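Two hours at the Asholm open day

My wife saw the notice in the bakery: the Asholm soap works opens its doors one Monday in June, and visitors should sign up by phone. I have lived 10 minutes from this factory for many years and knew only its smell, so I called the same evening. 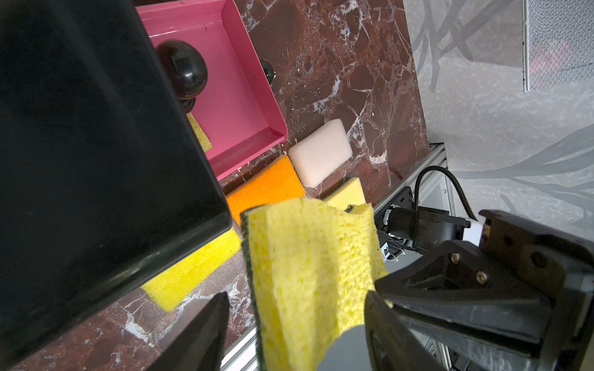

We were a small group and started at nine in the old boiler house. Our guide was Leokadia Szulc, who came to the factory as a student and stayed. She speaks quietly, and near the pumps I lost some of her sentences, so please forgive me if a detail is missing.

The works makes mostly plain bar soap and a soft soap for floors. The oil comes in by truck and goes to the kettles, which are older than I expected. One batch cooks through the night and is left to settle before anybody touches it. Mrs. Szulc let us smell the soap at two stages. The first was sharp and not pleasant. The second was already the smell I know from my street.

After this we saw the cutting room. A line from Cunero cuts and stamps nearly 2000 bars in one hour, and it is loud. A man from our group, Colin Whitlock, asked what happens with the broken bars. They go back in the kettle, and some are sold by weight at the gate on market days. I did not know this and I have paid full price all this time.

The drying rooms I liked the most. They are warm and dim, with high racks on both sides, and it was the only place where the whole group stopped talking. The bars stay there for 45 days.

Coffee was in the canteen, with a very good plum cake. The shop takes cash only. I bought four bars of olive and one tin of the floor soap, which I have not opened yet.

For those who want to go: wear closed shoes, they send you home in sandals. The stairs to the kettles are steep and there is no elevator. Parking is behind the north gate.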